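Kurup is finally coming home, and fans could not be happier! The family drama, which had been on hold since June while its lead actor recovered from a back injury, goes back into production on Mon 30 July, and the whole main cast has signed on again.

Gedisora, the studio behind the show, shared the news in a short post that drew more than 1000 comments before lunch. Most of them were hearts.
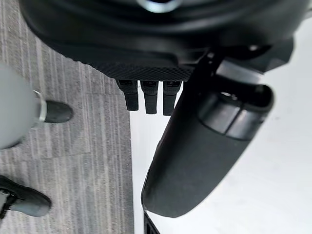

What we know about season two

The new run has 6 episodes, and the first of them picks up right after that wedding (yes, the one with the power cut). Shooting starts in Urkaton, the little harbor town that stole so many scenes last time, and then moves to the studio lots for the indoor parts. The lead is said to be in good shape and has been rehearsing for nearly three weeks, though the stunt work will go to a double this time.

There's new music as well. Hakurow, the band that did the closing song everybody was humming, has written two more tracks for the show, and one of them will play in the opening episode.
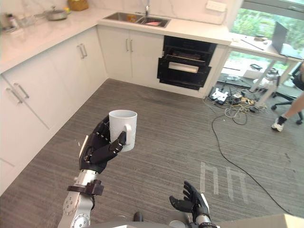

Viewers were quick to weigh in, and one wrote under the studio's post that she had watched the first season three times over and would gladly have waited another year if it meant keeping the same cast. Plenty of others agreed, and a few are already begging for a longer finale.

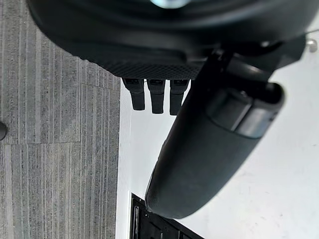

The finale, by the way, is still being written, so there may be room for that. A trailer should come once the harbor scenes are done, and the studio says it will show the two sisters together again, back at the ferry ticket office. We can't wait to see them bicker!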